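Contrôle du coin cuisine – ma liste commentée

Je refais ce tour de contrôle chaque samedi matin, le café à la main, et comme on me demande souvent ma liste, la voilà avec mes remarques du jour. J'avais démarré avec une fiche très sérieuse rédigée par Davina Baxter pour la petite cuisine partagée de Gramska (53 points, imaginez !), et j'en ai gardé ce qui sert chez nous, au local Lirkier. Je note OK, À REVOIR ou À FAIRE, et j'écris à côté ce qui me passe par la tête.

1. Plan de travail et objets posés au fond
Surface dégagée au milieu : OK. J'aime pouvoir poser un plat qui sort du four sans chercher où le mettre.
Panier en osier : OK. Deux épis de maïs dedans, déjà épluchés, à manger vite. Je passe quand même la main sur la vannerie pour repérer un brin cassé, ça pique et ça finit dans la nourriture.
Arbre à tasses : OK pour la position. Deux tasses accrochées, une sombre et une rose pâle, de chaque côté du montant. C'est comme ça que je les veux, une de chaque côté – quand tout pend du même côté, le pied finit par basculer.
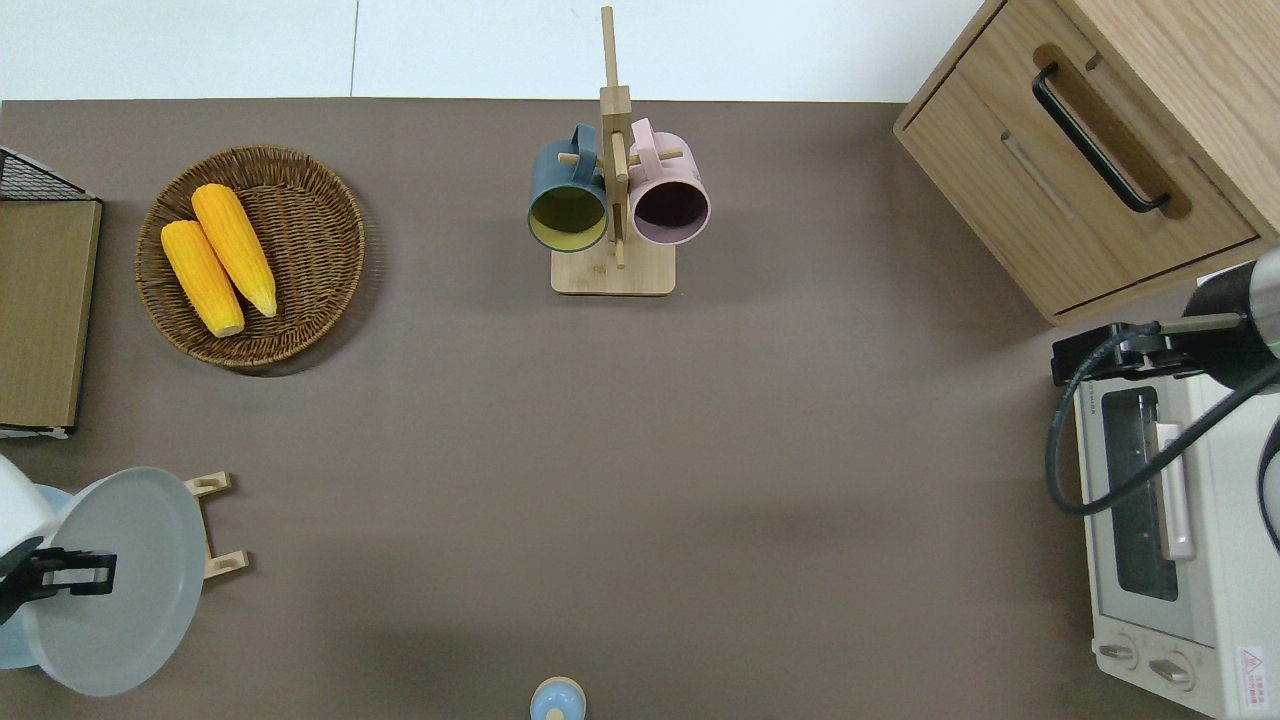 Faut-il retirer les tasses du support pour le contrôler ?

Oui pour la vérification complète, une fois par mois : on enlève tout, on tire doucement sur chaque cheville et on regarde si le montant bouge dans son socle. Le samedi, je me contente d'un coup d'œil et d'une petite poussée du doigt.

2. Anses, bords et éclats
Anses des tasses : À REVOIR. Je les passe sous l'ongle, une fissure se sent avant de se voir. La rose, je l'adore, alors je suis un peu indulgente avec elle (c'est mal, je sais).
Bord des assiettes : À FAIRE après le déjeuner, une par une, en tournant l'assiette à la lumière. Toute assiette ébréchée part à la poubelle, même la grise toute ronde que tout le monde prend en premier.
Poignée noire du tiroir : OK. Les deux vis se resserrent par l'intérieur. Le tiroir doit rester fermé quand on travaille devant, je me suis cogné la hanche assez souvent pour y tenir !

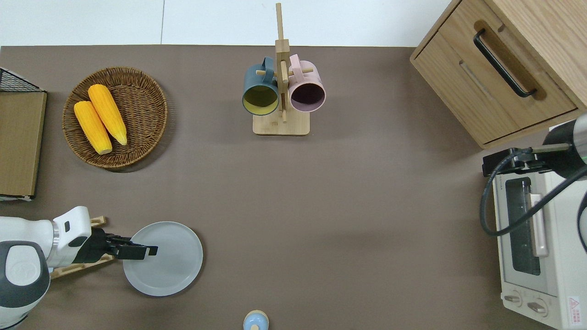
Temps de lecture : 3 minutes

3. Mini-four
C'est le point où je ne plaisante pas. Je veux la porte face à un espace libre, pour l'ouvrir en grand sans rien heurter, et rien de posé sur le dessus, même « juste deux secondes ».
Vitre : À REVOIR, je la nettoie à froid et je cherche les rayures profondes.
Poignée : OK, je tire dessus franchement, four éteint.
Miettes : À FAIRE. Plateau vidé chaque semaine, sans exception.
Prises : la multiprise est fixée au mur, et c'est très bien comme ça, loin des flaques du plan de travail. Je vérifie que les fiches sont enfoncées à fond et que le câble du four ne passe pas derrière une paroi chaude.
Caisse en bois : À REVOIR. Elle est bien trop près du four à mon goût. Davina demandait 5 cm, moi je préfère 50 quand le four chauffe, et tant pis si on doit la déplacer avant chaque gratin. 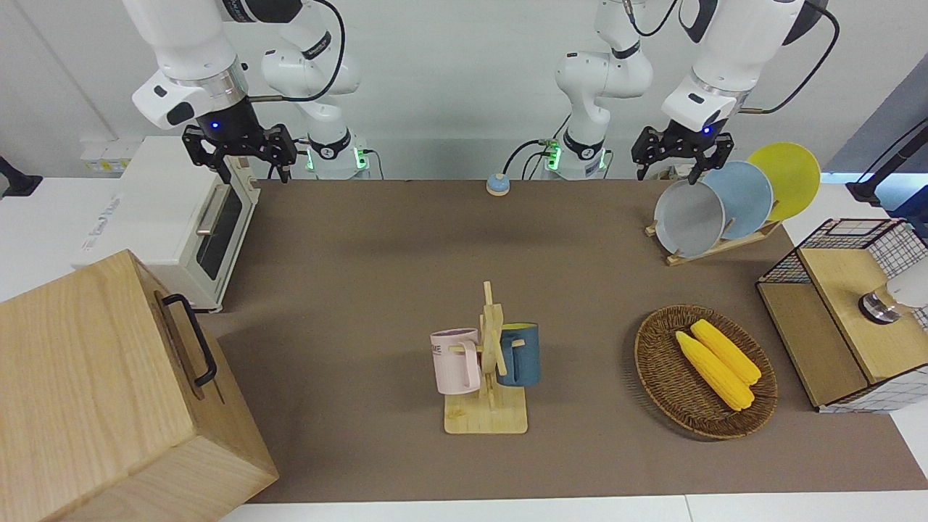 Point 3 : le mini-four et la caisse en bois.

4. Égouttoir
L'égouttoir en bois demande plus d'attention qu'un modèle en métal, mais il est tellement plus joli. Je regarde sous les lattes s'il y a des taches noires, je sens le bois (si, si, ça marche) et je le laisse sécher debout le soir.
Stabilité : OK si l'égouttoir ne glisse pas quand on retire une assiette d'une seule main.
Rangement : les assiettes se mettent debout, la bleu pâle devant et la jaune derrière en ce moment,
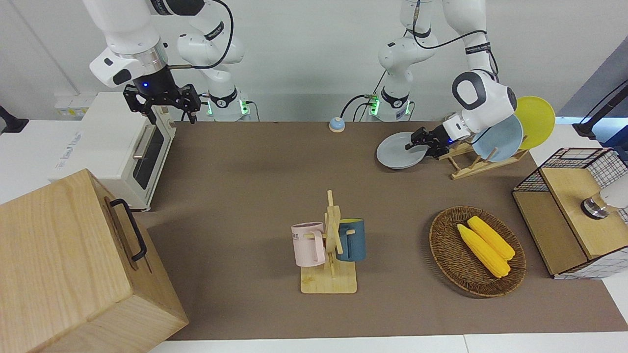 et je laisse volontiers un cran vide entre deux quand il y a la place, pour que l'air circule. Les assiettes lourdes vont vers le centre. Si une assiette penche trop, je la change de cran tout de suite, sinon c'est elle qu'on retrouve par terre.

5. Avant de partir
Four débranché, tiroir fermé, torchon étendu, maïs au frais si personne ne l'a mangé.
Reste à faire cette semaine : racheter de l'huile pour le bois (la Stiseo sent un peu fort, j'essaierai la Chisholm) et revoir les deux anses avec de meilleures lunettes.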